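Playroom and break area walk-through – Culberg site, February 2024
Checked by: Yuto Nagano

Fire door, corridor side. OK, closes on its own.
Extinguisher. Tag in date, bracket loose. Tighten.
Exit sign. Lit.
Outlet covers. Two missing by the sink, Ghauri to supply.
Sink water temp. Read 100 F at the tap, fine.
Floor mats. One curling at the corner, trip hazard. Replace.
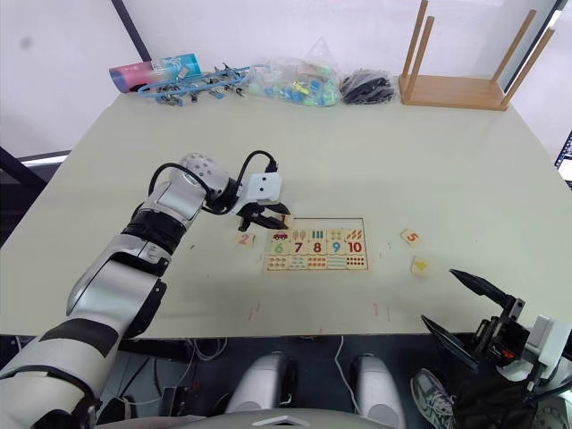 Play table, number puzzle. Tile with the red 1.

Shelving. Anchored on the long wall, NOT anchored by the window. Same note as last July. Needs doing this week pls.
Window blinds. Cords tied up high, good.
Storage closet. Locked. Skimex cleaner on top shelf, label readable.
First aid box. Gloves low, no small bandages. Reorder, item 637.

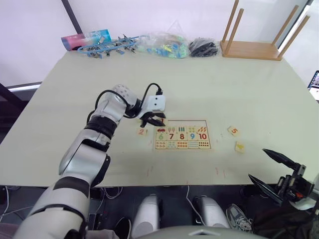 Small parts check next, all toys for under threes go thru the tube tester. Anything that fits comes out of the room. Number puzzle with the red 7 and blue 9 goes on the list too, tiles to be tried one at a time and edges felt for splinters – not done yet. Sedidico blocks passed, 32 pieces.

Open items to be closed in 14 days. Recheck shelving first.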